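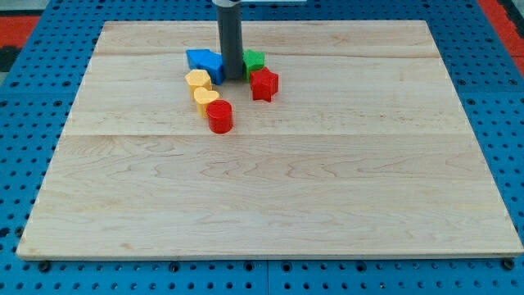
Brarkell support wrote back at 9:14 to say the discount code was valid, had always been valid, and could I please try it again in a private window.

I had tried it in a private window. I had tried it in three browsers, on my phone, and on the old laptop in the hall closet that still thinks it is on dial-up. The code is for 40 percent off the Zerkdale exam prep bundle (the video course plus the practice test bank), and at checkout it gives me 40 percent off nothing. The total stays put. A green check mark appears next to the code, which I found encouraging the first few times.

Posting the whole log here since I see two other open threads with the same green check mark.

Status: closed, sort of
Product: Zerkdale prep bundle, 12-month access
Bought through: Brarkell course store
Category: Coupons and promotions (there is no category for "coupon accepted, promotion declined")

What I expected
Enter code, price drops, pay, start studying for an exam I have been putting off since March.

What happened
Enter code, green check mark, price does not drop. If you press Pay anyway, you get a page that says "409 — your cart has changed." My cart had not changed. My cart had one thing in it and had had one thing in it all morning.

Attempt 1
Cleared cookies, signed out, signed in. Same result. Brarkell had now forgotten my language setting and greeted me in Portuguese, so something did get cleared.

Attempt 2
Removed the bundle and added the video course and the test bank as separate items. The code went red this time: "This code applies to bundles only." Fine. At least it was reading the cart.

Attempt 3
Put the bundle back. Green check mark, full price. Took a screenshot and attached it to the ticket. The upload form has a limit of 2000 characters for the message and counts the attachment's file name toward it, so keep your file names short.

Attempt 4
Support asked whether I had any other offers on the account. I said no. Then I went and looked under Account, Rewards, Saved offers, and there was one: a referral credit from Olmedo, the flashcard app, worth 7 dollars. I had no memory of earning it. I must have clicked something in a newsletter.

Reply from Brarkell, 11:02
"Thanks for checking! Only one promotion can be used per order. When a saved offer is present it takes priority over a typed code. Please remove the saved offer and try again."

Sensible, except that the 7 dollars wasn't coming off either. So the small offer was blocking the big one and then not showing up for work itself. I asked about that. The answer was that Olmedo credits can't be used on Zerkdale products. To sum up the rules as I now understand them: the credit can't be used on this item, but it takes priority on this item.

Attempt 5
Tried to remove the saved offer. There is no remove button. There is a button that says "Manage," and it opens a page about how great saved offers are.

Attempt 6
Support removed it from their end at 1:30. I refreshed. The offer was gone from the Rewards page, and the code still did nothing. The 409 page came back too, like an old friend.

Attempt 7
This is the one that worked, so skip to here if you're in a hurry.

1. Have support remove any saved offers. You can't do it yourself.
2. Empty the cart completely. Removing the saved offer doesn't touch a cart that was made while it was there.
3. Sign out on every device. The phone app keeps its own copy of the cart and puts it back when you aren't looking. I believe this is where the 409 was coming from.
4. Sign in on one device only.
5. Open the bundle from the catalog page. Don't use the link in the promo email, which adds its own tracking offer and starts the whole thing over.
6. Type the code. Don't paste it. Pasting from the email brings along a trailing space, and the form accepts the space, shows you the green check mark, and then throws the code away.

I don't know whether step 6 mattered by itself, and I wasn't about to put everything back the way it was to find out. If somebody else wants to test it, be my guest.

Total after all that: 40 percent off, as advertised. Receipt came through in a minute. Course access took until dinner time, but that's a separate matter and the Zerkdale welcome email does warn you.

Things I asked support to pass along
- Add a remove button to Saved offers.
- Trim the code before checking it.
- If the discount isn't applied, don't show a check mark. Any other shape would be fine.

I was told all of these had been "shared with the team." The ticket was then marked Resolved, and I was sent a survey with a coupon at the end of it for taking part. The coupon saves itself to your account automatically. I have not taken the survey.

Update, July
Same code trouble reported with the Detstead bundles, going by the newer thread. Those use the same checkout, so try the steps above before opening a ticket. One difference: Detstead codes are case sensitive and the email prints them in all caps whether they are or not. The lowercase version is on the offer's terms page, near the bottom, after the part about residents of certain states.

Also, the manual refund route works if you have already paid full price. Reply to the receipt, include the code and the order number, and ask for a price adjustment. Don't use the word "refund" or you'll get the cancellation form, and that one really does work on the first try.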